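10 Oct 2019 - Collection notebook, hand-held gripper programme, Clurnlow hall

Present: Letay Zeleke (lead), Amanuel Yilma, Han-gyeol Yoon. Waltraud Eichhorn joined by telephone for the review of the recording plan. Entry by L. Zeleke.

**Purpose.** To continue gathering household examples for the Skotus policy. The target agreed in February was 300 accepted episodes for each task family. The running total across all families stands at 2,261 accepted, and the bathroom family remains the furthest behind.

**Preparation.** Operators were briefed before any recording started. The start gesture is unchanged: the gripper is closed fully, held closed for 2 seconds, then opened. Operators are reminded that the gesture must be made with the marker in clear view of the partner device, as the alignment step has no other means of tying the two tracks together. Amanuel checked the finger pads and cable routing on each unit and signed the sheet in the Belkadi folder.

Mapping was done on foot, with each operator walking a slow loop of the room and returning to the starting position. The rule of one operator mapping at a time was relaxed on a trial basis. Letay Ambaye had asked whether people moving in the background would harm the tracking, and a set of maps made under those conditions will allow the question to be settled with figures.
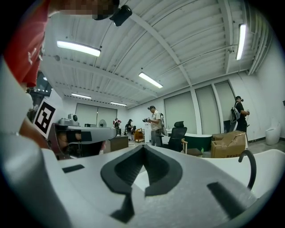 The fluorescent lighting is a second matter. Han-gyeol reports banding in earlier recordings at the shorter exposure setting, and proposes that exposure be fixed for the whole of a session. I have agreed to this for the bathroom family only. The kitchen recordings were made on automatic exposure, and I do not wish to mix the two within one training set until Waltraud has compared them.

**Rejected episodes.** The grounds for rejection are as before: loss of tracking, missing start gesture, hand in front of the lens, task abandoned. Unum now flags the first two by itself. The others still require a person to view the episode. Amanuel asks that "task abandoned" be split, as a dropped object followed by a successful second attempt is useful to the learner and should be kept. Approved - the new label is "recovered".

**Outstanding**

- Storage: the upload queue stops without warning at 500 files. H. Yoon to raise with the Unum maintainers.
- Spare pads to be ordered. The worn set is to be kept for comparison.
- Map failures to be logged with the operator's starting position, which was left out of the last two sheets.
- L. Ambaye to receive the raw tracks as well as the accepted episodes.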